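Kitchen check, utensils + prep area. Peltummont, ground floor
2009-09-22, G. Ketilsson
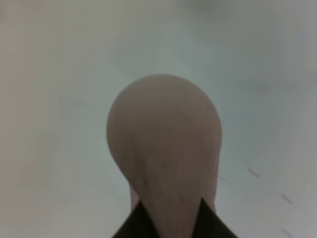 1. WOODEN SPOONS
Check: cracks, splinters, fuzzy grain, smell, burnt edges.
Result: OK, with comment.
Comment: Pale one has gone dull, surface looks dusty/dry. Darker streaks run the long way with the grain. No crack felt with thumbnail, bowl or neck. Wash, dry upright, oil. Recheck next round. Two others binned, split at the tip.

2. SPATULAS, SCRAPERS
Check: melted edges, loose heads.
Result: FAIL (1).
Comment: Red scraper head comes off in your hand. Water inside the socket, smells. Thrown out. Reorder from Bremis, the one-piece kind this time please.

3. KNIVES
Check: handles tight, edge, stored on rack.
Result: OK.
Comment: Bread knife was in the drawer again. Moved it back. Put a note on the drawer.

4. CUTTING BOARDS
Check: deep grooves, stains, warping, right color for right food.
Result: OK / watch.
Comment: Green board rocks on the counter. Damp cloth under it for now. Same comment as June, still not replaced.

5. DRAWERS AND RUNNERS
Check: open/close, crumbs, liner.
Result: FAIL.
Comment: Second drawer sticks at half way. Liner sticky underneath, didnt have time to lift all of it. Kaj has the screwdriver.

6. DISHWASHER
Check: rinse temp, filter, arms turning.
Result: OK.
Comment: Filter had rice in it. Wooden items do NOT go in, somebody keeps doing it. Sign fell off the door, retape.

7. FRIDGE
Check: seal, temp, dates on tubs.
Result: OK.
Comment: 36 on the dial thermometer (F). Three tubs no date, tossed. Seal bottom left a bit loose but holds paper.

8. FIRST AID / BURNS
Check: box full, blanket on hook.
Result: Part.
Comment: Blanket fine. Blue bandaids down to 12, need a new box. Burn gel in date.

9. FLOOR
Check: slip, mats flat.
Result: OK.
Comment: Mat corner curls by the sink. Flipped it.

TO DO
Oil for the spoons, food grade, 300 ml bottle is plenty - Kaj Laxdal
Drawer runner - Kaj
Scraper, green board, bandaids - me, with the Bremis order
Retape sign - whoever is in frist tomorrow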